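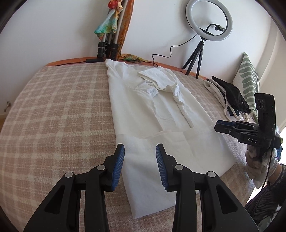 Hayley Wainwright writes from Toledo that rates have been going up for more than a year, the man on the radio is very excited about it, and her savings account at Podevholm Savings paid her eighty cents last month. She would like to know what she is doing wrong.

Nothing, Hayley, except leaving it there. Banks pass a rate increase along to borrowers by the next statement and to savers when they get around to it. An old savings account is the back of the pantry. Things go in, the door closes, and years later you find them exactly as you left them, only worth less.

So, a few household tips for when rates are high. None of them needs vinegar.

Find the rate. It won't be on the front of the statement, where they put the picture of the couple in the canoe. Look for "APY" or "annual percentage yield," usually on the last page in small gray type. Write it in pencil on the inside of a kitchen cabinet door, next to the egg timings. Do the same for everything you owe. If the top number on the saving side is smaller than the bottom number on the owing side, and for most of us it is, you have just found where your spare cash should go.

Call and ask. Many banks keep a better account in the back and are perfectly happy to let you not know about it. Ask for the highest-paying savings account with no monthly fee, and ask whether the rate is an introductory one. If it is, ask what it drops to and when. I moved mine this way and it took one phone call, most of which was a flute.

Keep the insurance in mind. If you move money to a bank you never heard of, look it up on the FDIC's website before you send a dime, or the NCUA's if it's a credit union. Type the address in yourself. A link in an email with the word "bonus" in it is not a place to begin.

Put the card balance first. A cushion of cash is a fine thing and I would not run a house without one, but past a month or so of groceries and bills, savings that sit beside a credit card balance are losing ground every night while you sleep. Pay the card with the highest rate, even if it has the prettiest picture on it. If you have an extra 80 dollars, send the 80 dollars today. You don't have to wait for the due date, and card interest is usually figured by the day.

Round up. My minimum on the furnace loan came out to some ugly figure with cents on it, so I pay 260 and forget about it. Check first that your lender puts the extra toward principal. Some will treat it as an early payment on next month's bill unless you tell them otherwise, and you may have to tell them more than once. Get it in writing and put the writing in the drawer with the takeout menus, which is the only drawer in any house where people look.

Read the home equity line before the roof leaks. Most of these have a variable rate, and a good many were opened back when the rate was a pleasant little thing that nobody's brother-in-law talked about at dinner. Find out how often yours adjusts and whether there's a cap. If you are quoted a payment, ask what it would be with the rate 2 points higher, then go home and see whether you can live on what's left. Do this on paper. My head has always been very generous with me.

Ladder the CDs, if you must have CDs. Split the money 3 ways, into a short one, a middle one and a long one, and as each comes due you can look around and decide again. Mark the maturity dates on the kitchen calendar. Most banks give you a few days' grace and then roll you over into whatever they feel like paying, and a certificate that came due in October while you were raking leaves can be stuck there a good long while. Ask about the early withdrawal penalty before you sign. I know a couple in Zamosthorpe who did not ask, and they still don't discuss it in front of company.

Leave the old mortgage alone. If you locked in a low fixed rate a few years back, you'll be getting mail inviting you to "unlock your equity." This means trading your nice cheap loan for a bigger, dearer one. The envelopes often have a window and make decent scratch paper for grocery lists if you slit them down the side.

Don't guess where rates are headed. People with very large desks do it for a living and are wrong in public several times a year. Arrange things so you'd be all right either way, and if you can't manage that, at least know which way would hurt.

Hayley, your eighty cents is taxable, by the way. The bank may not bother to send a form for an amount like that, but it still counts as income. Report it with the rest and try not to spend it all in one place.

Stornimico Household Pages | Last updated 2023-07-25 | General tips only, ask a professional about your own case | Contact us | Back to top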